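Staltmont opens kitchenware reuse store in Wiveden

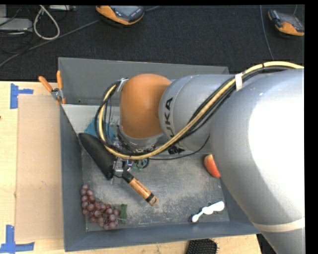 A black pan-like utensil with a wooden handle in one of the deep grey bins.

Households in Wiveden will be able to hand in pans, utensils and other kitchen goods they no longer use from July, when Staltmont opens its second reuse store. The new site, on the ground floor of the former Hailu furniture showroom, follows the store in Fileck, which has passed on more than 4000 items of kitchenware since it opened.

The Wiveden store will take cookware, baking tins, crockery, cutlery and hand tools such as ladles, whisks and peelers. Goods are sorted into bins by type, checked on a table and then either shelved for sale or put aside for recycling. Handles are tested for movement, rivets and screws are tightened where possible, and wooden parts are sanded and oiled if they have dried out.

Prices start at £2 for a single utensil. Complete starter sets, made up of two pans, a chopping board, plates, bowls and cutlery for two people, will be given free of charge to people moving into a first home through the town's housing support service. Staltmont supplied 182 of these sets from Fileck last year and expects Wiveden to need a similar number.

Noemí Quezada, head of reuse at Staltmont, said: "Pans are the thing we are asked for most and the thing people are most likely to throw away. A loose handle is usually a five-minute job. We would like people to bring them in as they are and let us decide what can be saved."

She added: "We ran a trial collection in Wiveden before we signed the lease. It brought in 171 pans, and most of them only needed a good clean and a screw tightening. That made the decision fairly easy."

The former showroom has been divided into a sales area at the front and a sorting room behind it. A drop-off hatch on the car park side means that heavy boxes do not have to be carried through the shop. Shelving from the old showroom has been kept and reused.

Items should be clean and dry when they are handed in. Glass lids and knives should be wrapped in newspaper and marked – the hatch has a separate tray for blades. The store can take cast iron with surface rust, pans without lids and lids without pans. It cannot take non-stick pans with a flaking coating, pressure cookers, deep-fat fryers or anything with a plug. Electrical items should still go to the household recycling centre.

The store will also run a handle repair bench in the mornings. Customers can bring in up to two items of their own and pay only for the parts used. Replacement wooden handles, hanging loops and lid knobs will be kept in the most common sizes, and others can be ordered.

Staltmont is looking for businesses with surplus kitchenware, including cafés, holiday lets and schools that are replacing their equipment. Larger loads can be collected from addresses in Wiveden and Fileck by arrangement.

Notes to editors

Staltmont runs reuse and repair services for household goods. Its Fileck store will keep its present opening hours and will continue to accept kitchenware.

Interviews with Noemí Quezada and visits to the sorting room before opening can be arranged through the Staltmont press desk.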